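Server refurb shop brought in an arm for board work, now my job is mostly watching. How do others split this up?

Asked by torquewrench_pat
September 14, 2023
Tags: workplace automation, electronics repair, job duties

I work at a refurb shop called Csonka. We take in retired servers, test the boards, swap what needs swapping and send them back out. Until June there were nine of us on benches. Now there are still nine of us, but one bench has been turned into an arm cell, and two people per shift get assigned to it. I am one of the two.

The arm was set up by an outside company, Fastinley. It does the approach and positioning around the CPU area and we do the rest. Management told us it would take the boring part of the job. In practice I load a chassis, start the routine, stand there, stop it if it looks wrong, then finish by hand. I used to do 22 boards on a good shift. The cell does 17, and I am still tied up the whole time.

My questions are these. Is it normal for the operator to be counted as "free" when the cell is running? They want me to do parts labeling in between, but I can't label and watch. Also, who should be deciding when a board is too dirty or too beat up to go in? Right now it is whoever is standing there, and we don't agree with each other. Last thing, my pay grade still says bench technician and I would like to know if anyone has had that changed.

I am not against the thing. My wrists are better than they were in the spring. I just want the job written down the way it is being done.

3 replies

solder_and_coffee

We went through this at Pruststead. Watching is work. Get it in writing. They tried the same labeling thing on us and it lasted a month, then somebody missed a stop and a socket got bent pins. After that they quit calling it free time.

mid_shift_lead

I run second shift at a shop that does the same kind of boards, so I will take your points in order.

On being counted as free: it depends on whether the routine needs a person to stop it. If it does, the operator is assigned and should be logged that way. If the cell has a guard and can stop itself on a bad reading, you can give the person light work within reach. Ours was the first kind for 20 weeks and became the second kind after the guarding was redone. We wrote two separate job sheets for those two periods. Ask your lead which kind you have. If nobody can answer, treat it as the first kind.

On your numbers: 17 against 22 is not bad for the first summer, but compare the right thing. We started tracking rework along with boards finished. Before that, the people at the cell looked slow on paper and the people at the benches looked fast, and the returns were not being charged to anybody. I would ask for both columns on the sheet before anyone uses it in a review.

On pay grade: we got a new title, cell technician, one step up. It took most of a year. What helped was a plain list of tasks we did that were not in the old description, such as clearing faults, checking positions and deciding what goes in. Keep the list yourself and date the entries.

On rotation: do not leave the same two people there. We change every two hours. Attention drops off well before the end of a shift, and the people who never get a turn lose out when the grades are sorted. It also stops the cell from becoming one person's problem when that person is on vacation.

Wivus_bench_4

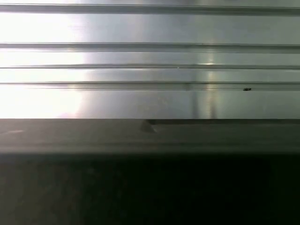
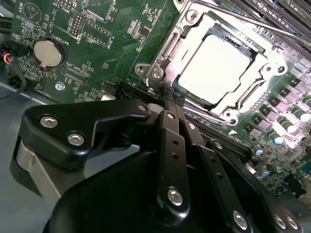 The accept-or-reject question is the one I would settle first, as it was what caused the most arguing at our place. We had one person passing everything and another sending half the boards back to cleaning, and the day's count depended on who was on. What we did was write a one-page intake sheet that belongs to the technicians, and engineering has to ask before changing it. It goes by area. Around the socket you look at the retention frame, the screws on it and the lever, and you look at them under the same light every time. Bright metal is hard to judge, and in the second photo the top of the processor goes almost white, so we don't let anyone pass that surface from the screen. Somebody has to lean over and look at it with the arm stopped. Wires near the board edge get checked before the start button. Anything that fails goes on a cart with a tag saying which line it failed on. No discussion at the cell.

It changed the job more than the arm did. I used to fix what was in front of me and move on, and now a good part of my day is deciding and writing down why. Some people here like that and some have asked to go back to a regular bench, and both were allowed. I would push for that too. Two of our older techs are better at hand work than anything we could buy, and it made no sense to have them standing at a cell.

For the labeling, tell them you will do it in the gaps when the arm is parked. We keep the label printer on the other side of the aisle so there is no temptation.

torquewrench_pat

Thanks. The intake sheet is going to my lead tomorrow. I asked about the guarding and it is the first kind, we have to stop it ourselves. Still waiting to hear on the title.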